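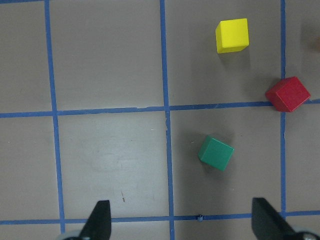

Le ruban de masquage sert à délimiter une zone à peindre, à reporter un plan au sol ou à diviser une surface en cases. La méthode de pose est la même dans tous les cas. Les indications qui suivent valent pour un ruban en papier crêpé courant, posé en intérieur.

## Matériel

- ruban de masquage
- règle métallique et mètre ruban
- crayon à papier tendre
- cutter à lame neuve
- chiffon non pelucheux
- carte plastique rigide (une vieille carte de fidélité convient)

Prenez un ruban peu adhésif pour les papiers peints, les vernis récents et les peintures de moins d'un mois. Le ruban beige premier prix tient bien mais se déchire au retrait s'il reste en place plusieurs jours.

## 1. Nettoyer le support

Dépoussiérez, puis passez un chiffon à peine humide. Sur une surface grasse, ajoutez une goutte de liquide vaisselle et rincez. Laissez sécher complètement. Le carton et le bois brut ne se lavent pas : un coup de brosse douce suffit.

Faites un essai sur un coin peu visible. Collez un morceau, attendez une heure, retirez. Si des fibres ou de la peinture viennent avec, changez de ruban.

## 2. Reporter les mesures

Mesurez toujours depuis le même bord. Si vous reportez chaque intervalle à partir du précédent, les petites erreurs s'additionnent et la dernière case n'a plus la bonne taille.

Pour un panneau de 308 cm à partager en quatre parties égales, les repères se placent à 77, 154 et 231 cm. Faites un petit trait au crayon en haut et un autre en bas.

Décidez avant de coller si le repère correspond au bord du ruban ou à son axe. Pour une grille, l'axe est préférable : toutes les cases perdent alors la même largeur, sauf celles du pourtour, un peu plus grandes. Pour une peinture à bandes, prenez le bord.

## 3. Poser les bandes

1. Collez l'extrémité sur le premier repère et appuyez avec le pouce.
2. Déroulez toute la longueur sans toucher le support, en tendant légèrement.
3. Alignez sur le second repère, puis abaissez la bande d'un seul geste.
4. Coupez au cutter contre la règle. Évitez de déchirer à la main.
5. Lissez avec la carte, du centre vers les extrémités.

Un ruban trop tendu se rétracte dans l'heure et se décolle aux bouts. Si la bande part de travers, relevez-la entièrement et recommencez. Les corrections par petits à-coups laissent des plis.

Pour une grille, posez d'abord toutes les bandes d'un même sens, puis les autres par-dessus. Aux croisements, marquez bien l'épaisseur avec l'ongle ou le coin de la carte. 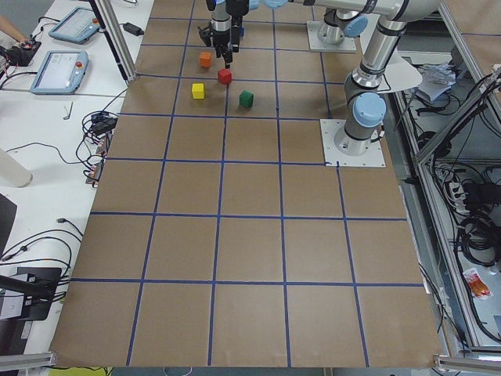
## 4. Peindre, si c'est le but

Passez une première couche très fine de la couleur du fond le long du ruban. Elle bouche les interstices et limite les bavures. Une fois sèche, appliquez la couleur définitive en allant du ruban vers l'intérieur.

## 5. Retirer le ruban

Pour une peinture acrylique, retirez le ruban quand la dernière couche ne colle plus au doigt mais n'a pas encore durci. Tirez lentement, en repliant la bande sur elle-même à 45 degrés. Si la peinture a formé une pellicule, incisez le bord au cutter avant de tirer.

Les résidus de colle partent en général à l'eau savonneuse tiède. Sur le mélaminé, l'alcool ménager fonctionne aussi. N'en mettez pas sur un vernis.

## Conservation

Rangez les rouleaux à plat dans un sachet fermé, loin d'un radiateur. Repliez le bout du ruban sur 2 cm pour le retrouver la prochaine fois.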